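Skondbridge Community Help
Category: Visits and Open Days

Question

Our residents' association has been invited to the robotics open day at the Justthorpe center on July 7, 2024. The invitation mentions a "kitchen demonstration" but gives no further details. Is it suitable for a group of 40, and is there a charge?

Answer 1

Admission is free. Groups of more than 5 are required to book in advance through the visitor desk. The February session was full well before the day, and late applications were declined. The hall holds 2,000, but the demonstration area is much smaller, and a party of 40 should expect to be divided.

Answer 2

I went last year and it was fine. Parking is poor. Bring water.

Answer 3

The kitchen demonstration is conducted in simulation and shown on a large screen. Visitors do not handle any equipment. A member of staff explains the task, the arm is run through it, and questions are taken at the end – the whole presentation lasts about 40 minutes. The program used is called Gudari. Persons who expect to see a working kitchen may be disappointed, and group leaders are advised to mention this beforehand.

Seating is on benches without backs. Wheelchair spaces are at the front and must be requested with the booking. Large bags are to be left at the desk.

The task concerns a kitchen counter with a toaster and an orange basket. Two views of the arm at the counter: 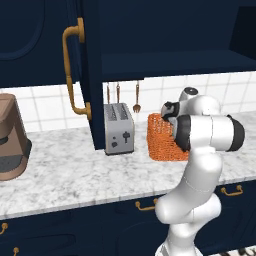
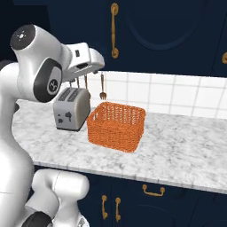
Related questions

Are the Te Moana rooms open to visitors on the same day?
How do I change the number of people in a group booking?
Is there a bus from Skondbridge to Justthorpe on Sundays?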